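**Oblong** (plural *oblongs*; also *slab*, *brick* or, in my family, *one of those*) is the loose household name for any small rectangular thing that lives on a tabletop, in a drawer or at the bottom of a bag. I've been keeping this entry in the Tudwood Household Glossary for a few years now, and it keeps growing, mostly through people writing in to argue with me about soap.

## What counts

The glossary's working definition is an object with six sides, longer than it is wide, that an adult can pick up with one hand without thinking about it. Matchboxes are in. So are erasers, decks of cards, dominoes, tins of mints and the little cartons that ink comes in. Bricks are out (too heavy), and so are envelopes, which get their own entry under *Flats*. Soap is in until it has been used a few times, and then I'm afraid it's a pebble. I've had letters about that!

People often say "box" when they mean oblong. I try to keep the two apart in this glossary, as a box has an inside and plenty of oblongs are solid all the way through. From across a room you often can't tell, and that is pretty much why the broader word is handy.

## The word

"Oblong" is an old word and it wandered into English from Latin, where it meant something like "rather long." As a noun for the shape it turns up in plenty of geometry books. As a noun for the *stuff* it's much more local. The oldest Tudwood use I've found is a house inventory of 1720, where a desk drawer is said to hold "sundry oblongs and a broken rule." I love that. Whoever was writing it down had plainly gotten tired by the time they reached the desk.

## On the tabletop

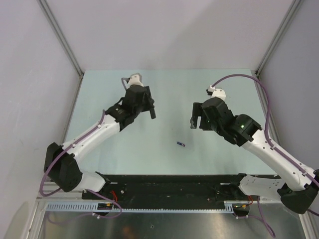
Color does more for an oblong than size does. A little thing that matches its table might as well be gone, and I speak as someone who once hunted all over the kitchen for a cream-colored tape measure that was lying on a cream-colored counter. Two-tone ones do much better. The small blue-and-white one near the middle of the table shows up nicely, even though the tabletop is a pale blue-green and the two blues could easily have run together. Having no other loose things around it helps a lot too.

A bare surface is the oblong's best friend, and also a terrible temptation, as anyone with a hall table will tell you. One goes down, and then there's a second to keep it company, and by Tuesday you've got a landscape. The usual advice in these parts is to give the things a parking spot:

- a shallow tray by the door for whatever goes out with you
- a lidded tin for spares and refills
- one drawer, and only one, for everything you can't name

I'd add that the tray should be smaller than you think you need. A big tray is just a second table.

## Labels and which way is up

Most shop-bought oblongs carry a label on one face, and that face becomes the "front" no matter what the maker had in mind. Once a thing has a front, people want to set it down front up, or front out if it's going on a shelf. I do this in stores, with other people's merchandise, and I can't seem to stop.

Dark oblongs with bright labels are a family of their own. The body disappears and the label does all the work, so if the thing lands label down you've lost it, at least for the afternoon. Printers have known this forever and it's why so many small cartons repeat the name on the ends. 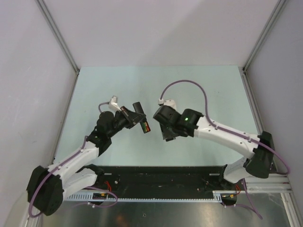
Then there's the question of stacking. Labels on the big face are lovely in a single layer and useless in a pile, and anybody with a drawer full of refills knows the little sigh that goes with lifting out the whole stack to find the one on the bottom. Standing them on edge, like books, fixes it if the drawer is deep enough. Mine isn't, so I write on the narrow side in pencil and live with how it looks.

The Skustley drawer insert, a favorite around here, takes 19 small cartons on edge in a single row. You can fit more if you push, but then you can't get the first one out.

## Thin ones

The thinnest oblongs sit right on the border with *Flats*, and I've moved a few back and forth over the years. My rule is that if it'll stand up on its end when held, and doesn't flop, it's an oblong.

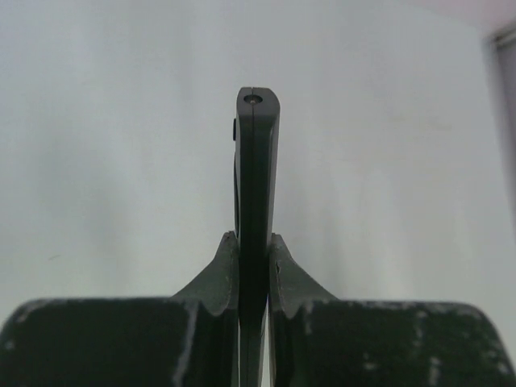
Thin oblongs are funny to draw and funny to look for, as they have one generous face and one that's hardly there. Turn one sideways in a drawer and your eye goes right over it – I've lost rulers this way, and you'd think a ruler would be safe. Small details are what you end up going by. The narrow dark gray one, seen from its thin side, has slightly beveled corners at its squared-off top and a small round hole close to that end, and I'd pick it out of a drawer by the hole long before I noticed the gray. Holes in general make me happy. Where one goes all the way through you can hang the thing on a nail, which gets it out of the drawer for good.

Matte finishes don't catch the light, so a dull dark oblong should be kept in a pale tray if you have one.

## Games and collecting

Tudwood's own oblong game is **Pons**, played with dominoes or any other set of matching pieces. Players take turns laying a bridge between two books, and the one whose piece brings it down washes up. The rules fit on a matchbox, and I've seen them written on one.

Collectors mostly go for matchboxes. The biggest local collection I've seen had 800 of them, all filed by color. The Javeo catalog lists matchbox labels separately from the boxes, and it skips plain ones altogether, which I think is a shame.

## See also

*Flats*; *Pebbles*; *Junk drawer*; *Soap (disputed)*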